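Irkby Adds Cardboard Tubes to Its Mailing Supplies Line

HASNESS – Irkby, a supplier of packing and mailing goods, will add plain cardboard tubes to its catalog in August. The tubes come in five lengths and two widths, and are meant for posters, maps, drawings and fabric samples that should not be folded.

The tubes are tan and left unprinted, so customers can add their own labels or stamps. Each size is sold singly or in packs of nine. End caps are sold separately, and one size of cap fits all tubes of the same width.
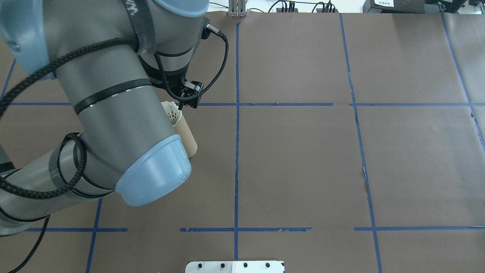 Irkby has sold flat mailers and boxes from its Hasness warehouse for years, but customers who ship rolled goods have had to buy tubes elsewhere. Print shops and framing stores asked for them most often, along with schools that send artwork home at the end of the term.

"People were ordering tape, labels and tissue from us and then going to a second supplier for the tube," said Jawad Swati, product manager at Irkby. "Now it can all go on one order. We kept the range small to start with. If there is demand for longer tubes, we will look at it next year."

The tubes are made for Irkby by Usmani, which also supplies the company's backing board. They can be recycled with other cardboard once the caps and any tape have been removed. Customers are advised to store them lying flat in a dry room.

Orders placed before noon on a weekday leave the warehouse the same afternoon. Pickup is available at the Hasness trade counter, which stays open two hours later on Wednesday. Customers with a trade account can request a sample of each width at no charge.

Grirex, the distributor for Irkby's box range, will carry the tubes as well. Stores that want to stock them should contact their Grirex representative for case prices.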